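Thread on a grip fault we have been chasing at Skamorine since the fall. It is a small one and it ate more of my time than the large ones did. Posting it in case someone else runs a similar cell.

Setup: one arm, two-finger gripper, a gray drawer cabinet as the work surface, a rail around the back. The job is tabletop clearing. Objects vary in shape and weight on purpose. Control software is Flalomen, our own stack, with a grasp monitor on top.

The fault: on approach to a can, the gripper closes, the monitor reports a good grasp, the arm starts its lift, and the can is left behind. Often on its side. The arm then carries on to the drop position holding air and reports success.

Dropping a can is an inconvenience. Reporting success with an empty gripper is a safety matter. Downstream logic assumes the table is clear and allows faster moves across it.

Logged grasps for the can task: 2150. False successes: 25. Slightly over one percent, spread across weeks, with no obvious cluster by time of day or operator. That is the worst kind of rate. Too low to catch by watching, too high to sign off.

First theory was finger pad wear. We swapped the pads. No change.

Second theory was the force threshold. We raised it. False successes went down a little and crushed cans went up a lot. Put it back.

Third theory was calibration drift between the camera and the wrist. Reran calibration and got an offset well inside tolerance. Also not it.

The can task as it runs, with the bottle and the orange ball left on the table as distractors:

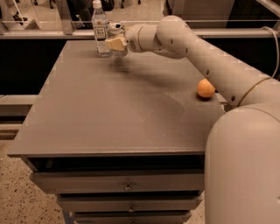
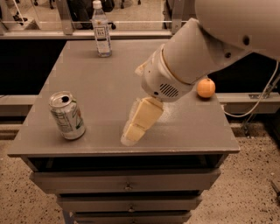
What finally showed it was plotting finger gap against motor current, sample by sample, for the bad cycles only. In the good cycles the current rises, the gap stops changing, and both hold flat. In the bad ones the current rises, falls for a moment, then rises again at a smaller gap.

The second rise is the fingers meeting each other, or very nearly. The can has already squeezed out. The monitor looked only at the final current, and the final current was high, so it called the grasp good.

There was supposed to be a gap check for exactly this. There was one. It compared the gap with a minimum width taken from the object table, and the entry for the can had been copied from a much thinner object, a marker pen. A closed gripper with a little play in the linkage could pass as a pen.

Nearness to the bottle made it more frequent. With a neighbor close by, the planner shifts the grasp point off the can's centerline to leave clearance for the finger. An off-center squeeze on a smooth cylinder pushes it out sideways. 11 of the bad cycles had the shifted grasp.

So two separate problems. The planner produced weak grasps near other objects, and the monitor could not tell a weak grasp from no grasp. Either alone would have been found earlier.

Changes to the monitor:
Minimum width is measured per object now. Copying an entry is blocked in the editor.
A dip in current during closing flags the grasp as suspect.
The gap is checked again after the lift, before any transfer move.
A suspect grasp stops the arm in place and asks for an operator.

Change to the planner: if the offset from the centerline goes over a set limit, it picks a different approach angle. If there isn't one, it skips the object and logs it. It used to try anyway.

Speed limit over the table no longer depends on the success flag alone. It stays low until an overhead check agrees that the surface is clear. This costs up to four seconds per cycle. I have been asked whether we can get that back. Not yet.

Reran the task with all of it in place: 1005 grasps, no false successes. There were real failures in there, which were reported as failures. I can work with those.

I don't consider it closed. Zero in that many is encouraging at the old rate, but the object set was the same one we debugged on. A second run with new containers is planned for March on the Hiebert cell, which has a different gripper and a stiffer linkage.

Someone asked whether the Simano tactile pads would have caught this. Probably, if the monitor read them. We have a set in a box. Wiring them in means a new connector at the wrist and a firmware change, and I wanted the logic right on the existing sensors first.

If you run a grasp monitor that ends in a single yes or no, pull the raw gap and current for a few hundred cycles and look at the closing phase. Also open your object table and search for duplicate widths. We had three more.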